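Nekeck Fitted Sheet, Gray | Deep Pocket Bedding | Correa Home Goods

Home > Bedding > Sheets > Fitted

Nekeck Fitted Sheet in Gray

Sold singly. Pillowcases are separate (see further down).

Okay, so I sell a lot of sheets, and I've slept on most of them, because I don't like putting something on the site until I've had it on my own bed for a while. The Nekeck is the one I keep going back to. It's a plain cotton percale, it comes in one color this season, and it does the thing I want a fitted sheet to do, which is stay on the corners when I get in and out of bed like a normal restless person.

I should say up front that I'm a percale person. If you love that silky, slidey sateen feel, you'll probably think this one's a little crisp for the first few washes. I like crisp! I like that papery sound when you pull it tight. By the fourth or fifth wash it settles down and gets that soft, worn-shirt feel, and from there it mostly stays put.

How it fits

The pockets are cut deep and the elastic runs the whole way around, so you're not relying on four little gathered corners to hold everything. I had a different brand for years (I won't name it, they were very nice to me on the phone) with elastic at the corners only, and every Sunday I'd be down on my knees stuffing it back under the mattress. I don't miss that at all.

If your mattress is thin, you'll have extra fabric to tuck. It goes under easily enough, but on a really slim foam mattress you might see some bunching at the foot, and you'll want to pull from the opposite corner to take up the slack. Start with the two head corners, then do the foot. I know everybody has their own way of doing this and my sister goes diagonal, but head first works better with elastic this strong.

Measure your mattress with the topper on if you use one. Please, please measure with the topper on. It's the number one reason I get sheets back, and I end up paying the postage on half of them.

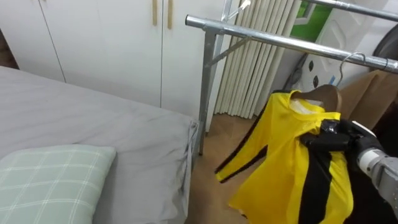 Octavio Cusi: I've had mine on since September and the elastic is as tight as the day I opened it. My only complaint is that the tag saying which side is the long side is sewn in so small I can never find it before coffee. Could you ask them to make it bigger? I ended up putting a safety pin in the corner that goes top left.

I did ask, Octavio, and the next batch will have a wider tag on the foot end. The safety pin is a good trick in the meantime (take it out before the wash, though, I've seen what a pin does to a dryer drum). A couple of stitches in bright thread works too, and you can leave those in forever.

Let's talk about wrinkles

Cotton percale wrinkles. I'm not going to tell you this one doesn't. Straight off the line it'll have creases, and if you fold it up damp it'll have a lot of creases. I don't iron sheets, life's too short and my ironing board squeaks, so what I do is pull it out of the dryer while it's still just a tiny bit damp and put it right on the bed. The weight of the mattress pulling on the elastic does most of the smoothing, and the rest goes when you run your hands over it. Leave the covers off for an hour so it can finish drying.

If you do want to iron, use a hot iron and a spray bottle and do it on the bed, over a towel, one section at a time. Do the part that shows and forget the rest.

The color

We went back and forth on this for ages. The gray is a middle gray, a touch warm, and I picked it because it goes with the largest number of other things people already own. White furniture, wood furniture, plaid pillowcases, that one orange blanket everyone seems to have. It also forgives you a bit more than white does if you're the kind of person who eats toast in bed (me).

It will fade slightly over time, like any dyed cotton. Wash it with other grays and blues and skip the bleach. I had one customer use bleach on hers and she said it came out the color of a peach, and she kept it, and she liked it, but I can't refund you for that.

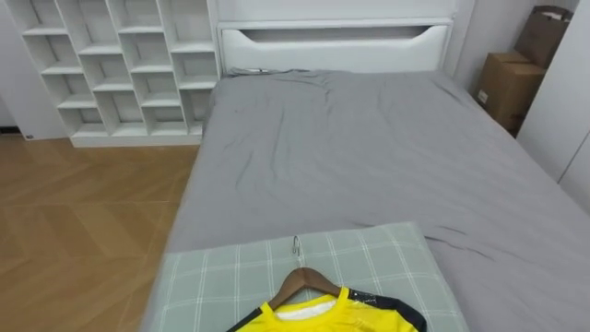 Nekeck fitted sheet in gray, on the bed.

Washing and drying

Warm wash, not hot. Tumble on low or hang it up. If you tumble it with a duvet cover, close the cover's buttons first, or the sheet will crawl inside and you'll take out one enormous damp ball. Every single time! I've tried those plastic clips that are supposed to stop it and they ended up inside the ball with everything else.

Skip the fabric softener. It coats the cotton and makes it feel nice for a night or two, and then it starts feeling sort of waxy. If your water's hard, half a cup of plain white vinegar in the rinse does a better job, and no, you won't smell it once the sheet's dry.

Folding it

I get asked about this more than anything else. I fold mine badly. I put my hands in two corners, flip one over the other, do the same with the other two, lay it down, and fold whatever shape that gives me into thirds. It looks like a pillow somebody sat on. Then it goes on the shelf with the good edge facing out, and I feel fine about it. If you want the crisp hotel rectangle, there are plenty of videos, and I wish you luck.

What goes with it

The matching pillowcases are made by the same people from the same cloth, so the gray is a proper match. If you'd like a bit of pattern, the Zovix plaid cases are lighter in weight and a little softer from the start, and they sell out quickly when it gets cold. For a top layer I like the Hoviseo cotton blanket, which is loosely woven and doesn't slide off the percale at night. It's also good on its own in warm weather.

The details

Item: Nekeck fitted sheet
Color: Gray
Material: 100% cotton percale
Elastic: All the way around
Care: Machine wash warm, tumble dry low, no bleach
Item number: 775
Matching pillowcase: item number 678

Shipping and returns

I pack orders in the morning and they go out the same afternoon if you order before noon. Anything ordered over the weekend goes out on the next working day. We've sent out nearly 2000 of these now and I still tie every one up with string, so if yours arrives with a wonky bow, that was me in a hurry.

You can return a sheet unopened for a full refund. If you've opened it and tried it on the mattress and it doesn't fit, I'll swap it for another size once, as long as it hasn't been washed or slept on. Put a note in the parcel with your order number. If you're not sure about size, write to me before you order with the length, width and depth of your mattress, and I'll tell you which one to get.

Restock alert: leave your email in the box and you'll hear from me when your size is back. One message, and then I leave you alone.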